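Okay, people asked what our team has been doing in the back half of the lab since June, so here's a thread. Long one, sorry, I've had a lot of coffee.

The class is a project course. You get a team, a robot arm, one old desktop computer and a job to automate. Ours is PC assembly: the arm picks the parts out of a holder tray and puts them into the case. We named our project Toma. The team across the room is Ernov and they're doing cable sorting, which I wouldn't wish on anyone.

You score points per part. Memory is worth the most and the hard drive is worth the least, which felt like a gift when we read the rules. It was not a gift! More on that in a minute.

Our instructor is Dzintra Šimkus and her one big rule is no touching the tray once a run starts. If a part is crooked, it's crooked, and the program has to deal with it. I have sat on my hands for entire afternoons.

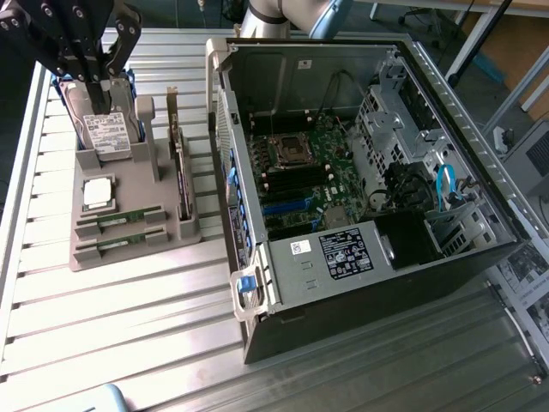 Fingers on the hard drive, tower open and ready next to the tray.

So, the hard drive. Big, flat sides, easy to grab, right? Grabbing it is fine. Getting it straight up out of the slot is the annoying part, because if you pull even slightly at an angle the drive binds and the arm stops itself. We logged 137 drive attempts before we rewrote the lift. The new one goes up super slow for the first 15 millimeters and then speeds up, and it's so much better.

(Yes, I did the rewrite at 2 a.m. Yes, I forgot to save the old version. My teammates have been very kind about it.)

The CPU is its own little drama. Our rule is that the arm never tries to seat it unless the position check passes first, and the check is picky. Bent pins in a socket are a bad day for everybody, and the lab's spare parts shelf is mostly screws.

Somebody asked about software. We call our step planner Skirnero and it's really just a long list of moves with a check after each one. Approach, check, close, check, lift, check. It's 1540 lines now and I understand most of them. There's a whole block called "do not delete" that a previous class left us and we have respected its wishes.

Memory is where I've spent most of my month. A RAM stick is thin, so the approach has to be lined up really well, and then you have to turn it to match the slots on the motherboard before you push down. Push too soft and it doesn't click. Push too hard and the arm faults out and you get a very loud beep in front of everyone.

What helped was splitting it up. We practiced only the approach for a whole week – no gripping, no lifting, just driving up to the parts, stopping, backing off and doing it again. Super boring to watch. I'd still tell any new team to start there.

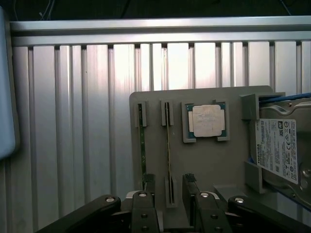 Do you need to know how to code before taking a class like this?
A little helps, but you can pick it up as you go. Two people on our team had only done one intro course, and they now write most of our move lists. Being patient with small measurements matters more.

Next up is the Clellgate round, where every team gets 12 minutes for a full build and the judges pick the starting order of the parts. We've never done a full build in that time. Our best one ran long and we left the second memory stick for last, which I now think was a mistake, so tomorrow we're flipping the order and trying memory first.

Also if anyone has a good way to label coordinate files so four people stop overwriting each other, please reply. We're currently on "tray_final_new_REAL_3" and I'm scared of it.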